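El Chukwu presenta su plantilla para la nueva temporada y ficha al lanzador Tobiloba Ekpo

El club de béisbol Chukwu abre en octubre una etapa que llevaba tiempo preparando. El primer equipo contará con 13 caras nuevas, un cuerpo técnico ampliado y un calendario que por fin incluye una eliminatoria por el título a cinco partidos. La presentación tuvo lugar en la sala de prensa del estadio Kadby, con casi todas las sillas ocupadas y bastantes familias de la cantera de pie al fondo.

El nombre propio de la tarde fue el de Tobiloba Ekpo, lanzador diestro que llega procedente del Mundska, el rival contra el que el Chukwu perdió la última semifinal. Ekpo se marchó de allí con 948 ponches en liga, repartidos en nueve temporadas, y firma por dos años con opción a un tercero. Llevará el dorsal 14, el mismo que utilizó en sus comienzos como juvenil.

«He lanzado muchas veces en este campo con la grada en contra, y os aseguro que se oye todo», comentó el jugador entre risas. «Tengo unas ganas enormes de escucharla a favor. El montículo me gusta, los entrenamientos están siendo duros y el grupo me ha recibido como si llevara aquí media vida. ¿Qué más puedo pedir?»

Un cuadro interior muy joven

La otra gran noticia está en el infield. Tres de los cuatro titulares previstos se han formado en las categorías inferiores del club, algo que no ocurría desde los años en que el equipo jugaba en la segunda división. El segunda base y el campocorto se conocen desde los nueve años y esa complicidad ya se notó en la pretemporada, sobre todo en las dobles matanzas. En el último amistoso, frente al Wideck, completaron tres en siete entradas.

El entrenador, Oluwaseun Isah, que cumple su cuarta campaña al frente del equipo, habló de ellos con evidente entusiasmo. «Son chavales que llegan antes que nadie y se quedan a pedir más roletazos cuando ya se han apagado las luces del bullpen», explicó. «Van a cometer errores, claro que sí, y los vamos a aguantar. Prefiero un tiro desviado por ir a buscar un out difícil que una pelota guardada en el guante por miedo».

Isah confirmó también que la rotación será de cuatro abridores. Ekpo lanzará el primer partido de cada serie en casa y los relevos se decidirán según las cargas de la semana. El cierre queda abierto: hay dos zurdos peleando por el puesto y el técnico no tiene prisa por elegir.
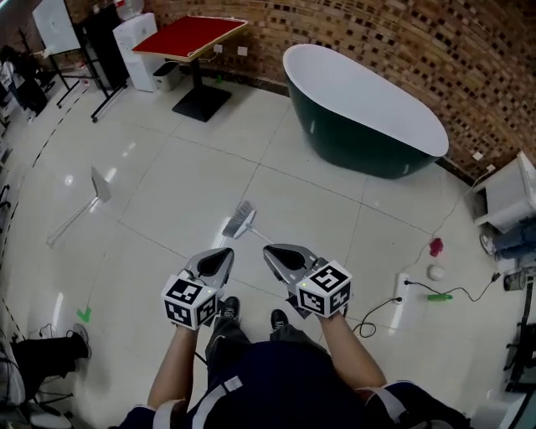

Más bateo de contacto y más carreras en las bases

La temporada pasada el equipo dejó demasiados corredores en posición de anotar, y el cuerpo técnico ha dedicado buena parte del verano a corregirlo. Se ha trabajado el toque, el bateo hacia la banda contraria y, muy especialmente, la lectura del lanzador desde la primera base. El resultado en los amistosos invita al optimismo: el Chukwu robó 13 bases y solo fue sorprendido en dos ocasiones.

El orden al bate cambiará respecto al año anterior. El jardinero central pasa a abrir la alineación, el receptor baja al sexto puesto —él mismo lo propuso, pensando en las entradas que pasa agachado— y el tercer turno queda para el primera base, máximo impulsor del equipo en las dos últimas campañas. «Ahí en medio tenemos dinamita», resumió Isah.

El estreno, en casa y contra el Mundska

El sorteo ha querido que el primer rival sea precisamente el antiguo equipo de Ekpo. El partido inaugural se jugará en el Kadby a las seis de la tarde y las puertas se abrirán a las cuatro y media, con tiempo de sobra para ver el entrenamiento de bateo desde la grada del jardín izquierdo. Los menores de doce años entrarán gratis acompañados de un adulto, y los equipos alevín e infantil saltarán al campo con los titulares durante la presentación de alineaciones.

Los abonados de la pasada temporada conservan su asiento hasta finales de septiembre. Pasada esa fecha, las localidades no renovadas saldrán a la venta en las taquillas del estadio, en horario de mañana y también dos horas antes de cada encuentro amistoso que quede por disputarse. Quienes prefieran un abono solo para las series de casa contra Mundska y Wideck podrán solicitarlo por primera vez este año.

Habrá novedades en la cantera

El club estrena además un programa de iniciación para niñas y niños de seis a ocho años, con sesiones de bateo sobre soporte, juegos de lanzamiento y partidos cortos de tres entradas. Los entrenamientos serán en el campo anexo, a las cinco y media de la tarde, y el material lo pone el club. Ekpo ya ha pedido pasarse por alguna sesión, siempre que le dejen batear a él también.

Los medios interesados en entrevistar a Tobiloba Ekpo u Oluwaseun Isah antes del debut pueden solicitarlo al departamento de comunicación del Chukwu, en las oficinas del estadio Kadby. Las acreditaciones para el partido inaugural se recogerán en la puerta de prensa desde las cuatro de la tarde.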